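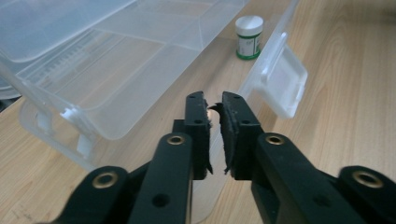

According to the Irkatmont store, the shelves should be cleared before any packing begins, and a colleague in receiving asked that the cartons stay under 15 kg.

Workshop notebook, March 2025
Packing for the move to Hallura. Both requests are accepted. The 400 labels ordered from Zotport have been received – the adhesive is weak on coated board, so tape is to be used as well. Two Brunner cabinets remain in place until the keys are found. Small hardware is to be bagged by size and listed on the lid. Tape stock to be checked again.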